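Drulley toy fair, notes from the morning

Got in just after 9, parking already a mess. Pelden hall is smaller than the website makes it look -- two long aisles, maybe a third if you count the food side.

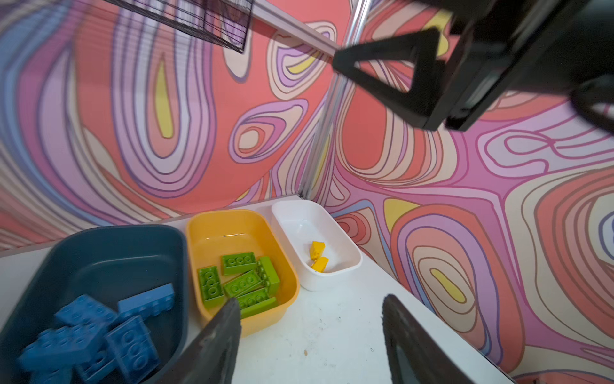 Started with the building brick tables since that's what the kids wanted. Sorting bins everywhere, blue bricks in one, green in another. Good way to do it, you can see what you're getting. Small yellow pieces get thier own bin too. Tables are scuffed up from years of this, fine by me.

Saragih had the stall next door, secondhand sets in zip bags. 5 dollars a bag, no digging through first. We got 2. One was mostly wheels. Other one much better, a whole roof and some fences.

Brovano demo at 11. Marble runs. Loud! Line was long so we watched from the side, then gave up and got pretzels. Pretzels good, lemonade watery.

Back to the bricks after lunch. Way more crowded by then, colors starting to drift into the wrong bins, little kids mostly. My youngest spent the whole time putting them back and would not be moved.

70 stalls according to the flyer, didnt see them all. Entry 6 dollars, under-fives free, cash only at the door -- bring small bills. Restrooms are down the back stairs, no sign. Next one is in February, same hall.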